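Floltside Film Nights - Frequently Asked Questions

Where do the screenings take place?
All films are shown in the main hall at 40 Trorno Street. The entrance is on the side, past the bike racks.

What time does the film start?
Doors open at 6:30 pm and the film starts at 7:15. There are no trailers, so please be in your seat on time. Late arrivals are seated in the back two rows.

How much are tickets?
Tickets are $8, or $5 for anyone under 16. Members get in free and may bring one guest.

Who picks the films?
Yee-man Yeh puts the program together each season. Members can send in titles until the end of August. We can only show films we are able to license, and older foreign titles sometimes take months to clear.
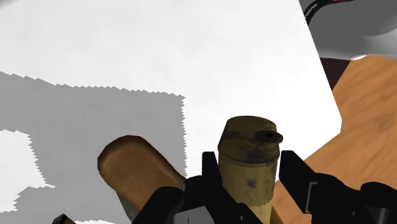

A yellow-olive cylinder on a computer-rendered set.

Are foreign films dubbed?
No. We show them in the original language with English subtitles. Family matinees are the exception - those are dubbed when a dubbed version exists.

Can I bring food?
Yes, as long as it is cold and quiet. Coffee and pastries from Lâm are sold in the lobby until the film begins.

Can I get a refund?
Tickets can be exchanged for another night up to 2 hours before the start. We refund only if a screening is canceled.

Is there parking?
The lot behind the building is free after 6 pm. It fills up early for the matinees.

Contact: Floltside Film Nights, PO Box 1014 | © Floltside Film Nights | Back to top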